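We use cookies to remember your language and region settings. Accept all | Manage preferences

Pradora PW-380 Front-Loading Washer
Setup and Operation Guide
Section 4: First Use, Loading and Program Selection

4.1 Before the first wash

Complete the installation steps in Section 3 before connecting the washer to power. The transit bolts must be out. Running a spin cycle with the bolts in place will damage the drum suspension and is excluded from the Flondevero warranty.

1. Open both water supply valves fully and check the hose couplings for drips.
2. Confirm that the drain hose is seated in the standpipe and held by the strap supplied.
3. Plug the power cord into a grounded outlet. Do not use an extension cord.
4. Press POWER. The display shows the program number and the remaining time.
5. Close the door with the drum empty. Turn the selector to DRUM CLEAN and press START.
6. When the end tone sounds, open the door and wipe the gasket with a dry cloth.

NOTE: A small amount of water may be present in the drum before first use. It is left over from factory testing.

CAUTION: Do not add detergent to the first DRUM CLEAN cycle. Foam can reach the vent and trip the overflow sensor (code E7).

4.2 Detergent drawer

The drawer has a prewash compartment on the left, a main wash compartment in the center and a softener compartment on the right. For powder, raise the flap in the main wash compartment. For liquid, lower it until it clicks. Delayed start must not be used with liquid detergent in the main compartment.

Do not fill the softener compartment above the MAX line. Softener above this line siphons into the drum at the start of the wash. Thick softener should be diluted with water before it is poured in.

4.3 Sorting and preparing the load

1. Read the care label on each item. Where labels in one load differ, use the lowest temperature given.
2. Empty pockets. Close zippers and hooks.
3. Separate dark items from light items. Wash new dark items alone for the first few cycles.
4. Turn printed and knitted items inside out.
5. Place small items in a mesh wash bag. The Zitholm bag, part number 708, fits the drum without blocking the lifters. 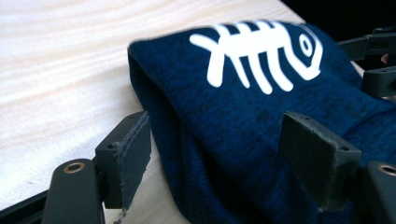 Program 6 (KNITS) runs with reduced drum movement and a low final spin. Set the temperature to COLD unless the care label allows warm water, and leave the EXTRA SPIN option off. Knitwear with a smooth applied graphic, such as a white fish skeleton on navy blue, should go in print side inward and must not be ironed directly over the print. Dry knits flat on a rack. Do not hang them by the shoulders while wet.

4.4 Loading the drum

1. Open the door and check the drum for items left from the previous load.
2. Place items in the drum one at a time. Mix large and small items.
3. For COTTON programs, leave a hand's width of free space above the load. For KNITS and DELICATES, fill the drum no more than one third.
4. Check that no fabric is caught between the door glass and the gasket.
5. Push the door until the latch engages.

CAUTION: Do not wash a single heavy item, such as a bath mat, by itself. The washer may be unable to balance the load and will end the cycle without spinning (code E4).

4.5 Starting and changing a program

1. Turn the selector to the program required.
2. Adjust TEMP, SPIN and SOIL LEVEL if needed. Options that cannot be combined with the program stay unlit.
3. Press START. The door locks and the lock symbol lights.
4. To add an item, press PAUSE. If the lock symbol goes out, the door can be opened. If it remains lit, the water level or temperature is too high.

To cancel, hold POWER for three seconds, then select DRAIN/SPIN. Wait for the lock symbol to go out before pulling the door handle.

NOTE: The remaining time is recalculated during the cycle and may hold at one value while the load is balanced.

4.6 After the cycle

Remove the load promptly. Leave the door and detergent drawer partly open until the interior is dry. Close the supply valves if the washer will be out of use for an extended period.

Related sections
Section 3: Installation and Leveling
Section 5: Cleaning the Drain Filter
Section 7: Error Codes
Millet Stacking Kit: Fitting Instructions

Comments (3)

rinsehold
Step 4 in 4.5 should say that the lock takes a minute or so to release after PAUSE. I thought mine was stuck.

tub_and_tile
Is the 708 bag the one with the zipper cover? The parts page lists two sizes.

gk_laundryroom
Got E4 every time with one bath mat. Added two towels and it spun normally.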